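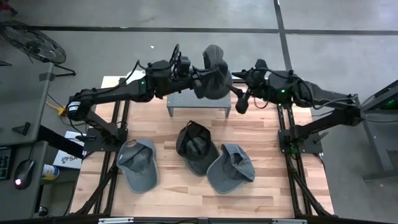
Bonés cinzentos sobre madeira clara.

O boné do barqueiro

Quando Ruth Alvarado chegou a Zernorside, a barca da tarde já tinha partido. Ela viu-a no meio do rio, muito baixa na água, com duas bicicletas encostadas à grade. Pousou a mala no chão do cais e perguntou a um rapaz que pescava quando era a próxima.

- Às oito - disse o rapaz. - Se o Wilmer quiser.

Ruth não sabia ainda quem era Wilmer. Tinha vindo para vender a casa da tia, do outro lado, em Worside, e trazia na mala os papéis, um vestido preto que já não era preciso e um par de sapatos que lhe apertavam os pés. O enterro tinha sido em dezembro e ela não fora. Escreveu uma carta nessa altura, uma carta comprida e bem educada, e ninguém lhe respondeu.

Esperou no café Cordeiro, que ficava por cima do cais. A dona serviu-lhe sopa sem perguntar se ela queria sopa. Na parede havia um calendário antigo e uma fotografia do rio na cheia, com a água até à janela do próprio café. Ruth comeu devagar. Lembrava-se daquela sopa, ou de uma sopa parecida, e isso incomodou-a um pouco.

Às oito horas desceu outra vez. A barca estava encostada e um homem velho enrolava uma corda com muita atenção. Usava um boné cinzento, tão gasto na pala que se via o cartão por dentro.

- A senhora é sobrinha da Amparo - disse ele.

- Como sabe?

- Pela maneira de segurar a mala. Ela também a segurava assim, com as duas mãos, como se alguém a fosse roubar.

Era Wilmer Arboleda. Tinha 78 anos e fazia a travessia desde rapaz, primeiro com o pai e depois sozinho. Naquela noite Ruth era a única passageira. Ele não quis receber o dinheiro do bilhete e ela insistiu, e ficaram os dois nesta discussão até que a moeda caiu entre as tábuas e se perdeu.

O rio estava calmo. De um lado viam-se as luzes de Zernorside, do outro quase nada, só a lâmpada do cais e uma janela acesa muito acima, na encosta. Ruth perguntou de quem era a janela.

- É a sua - disse Wilmer. - Quero dizer, a da sua tia. Eu acendo a luz à tarde e apago-a de manhã. Ela pediu-me.

- Mas ela já não está lá.

- Não me disse até quando.

Ruth olhou para a janela durante algum tempo. Pensou na conta da eletricidade, que chegava todos os meses à sua morada e que ela pagava sem compreender. Tinha até telefonado à companhia, zangada, e falado com uma menina muito paciente.

A meio do rio levantou-se um vento curto, daqueles que sobem da barragem de Stistlow, e levou o boné da cabeça do velho. Foi muito rápido. O boné bateu na grade, virou-se no ar e caiu na água com a parte de dentro para cima, como um barco pequeno. Wilmer reduziu o motor. Sem o boné parecia outra pessoa, mais novo e mais triste ao mesmo tempo.

- Podemos voltar atrás - disse Ruth.

- De noite não se volta atrás por um boné.

Mas não acelerou. A barca foi descendo com a corrente, ao lado do boné, e durante um momento pareceu que os dois iam para o mesmo sítio. Ruth tirou os sapatos, ajoelhou-se junto da grade e estendeu o braço. Não chegava. Pegou então num remo que estava no chão, era pesado, e com a ponta do remo tocou na pala. O boné afastou-se. Tocou-lhe outra vez, com mais cuidado, e ele veio.

Quando o apanhou, tinha a manga molhada até ao ombro. Na fita de dentro estava cosida uma letra, um A, com linha vermelha. Conhecia aquela linha. A tia marcava assim as toalhas, os lençóis, as meias que lhe mandava para o colégio.

- A de Arboleda - disse Wilmer, depressa demais.

- Claro - disse Ruth.

Ele espremeu o boné e pô-lo na cabeça assim mesmo, e a água correu-lhe pela cara. Depois acelerou. Não falaram mais até ao cais de Worside, onde ele saltou primeiro, prendeu a corda e lhe deu a mão para subir. Ela tinha os sapatos na outra mão e esqueceu-se da mala. Foi ele que a trouxe.

O caminho para a casa tinha 84 degraus. Em criança, Ruth contava-os em voz alta e a tia corrigia-a, porque saltava sempre o 43. Desta vez subiu-os calada, descalça, sobre a pedra ainda morna do dia. Wilmer vinha atrás com a mala e parava de vez em quando para respirar, e ela parava também e fingia que olhava para o rio.

A porta não estava fechada à chave. Na cozinha, a lâmpada iluminava a mesa, duas cadeiras e um prego na parede, ao lado da janela, à altura de um homem. Wilmer tirou o boné molhado e pendurou-o no prego sem olhar, como se faz em casa. Depois percebeu o que tinha feito e ficou com a mão no ar.

- Sente-se - disse Ruth. - Vou ver se há café.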